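Section 6. Sending in your teaching post application

By now you should have your Devalis account open and your papers scanned, so take a breath - the long part is behind you. This section walks you through sending the application to the district hiring office. Set aside 15 minutes if you can, and have a cup of something nearby.

1. Sign in and choose "My applications" from the menu on the left. Open the draft you saved in Section 5.

2. Check your name against your teaching certificate, letter by letter. The system treats "Shanthi Nanayakkara" and "S. Nanayakkara" as two different people, and sorting that out later is a real chore!

3. Pick your subject and grade band, then list up to six schools in the order you'd like them.

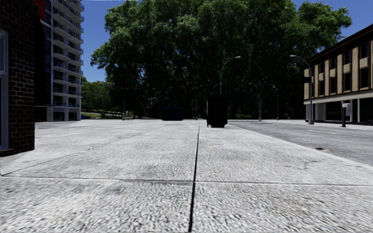

Note: You can list fewer schools if you prefer. Leaving a line blank won't count against you, and you may come back and change the order any time before the list closes in June.

4. Attach your certificate, your transcript and two reference letters. Each file has to be a PDF, and the name can't be longer than 23 characters, spaces included.

Caution: Don't press the back button in your browser while a file is loading. Wait for the green check mark, even if it seems slow (in the evening it often is).

5. Press "Submit" once and write down the reference number on the next page. If you see error 542, sign out, sign back in and try again from step 4.

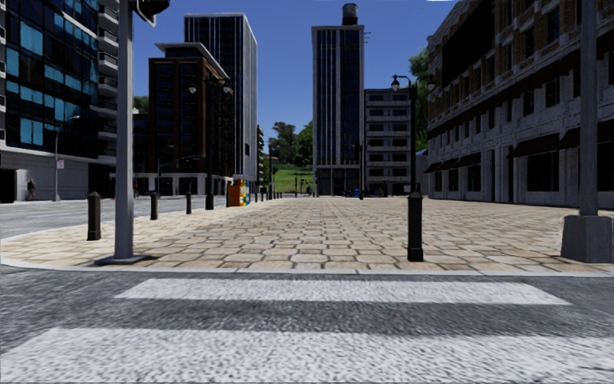
After you submit

Leonie Kingi and Karim Boutros at the help desk answer messages until 6 p.m. Please put your reference number in the subject line, and they'll gladly look up where your application stands.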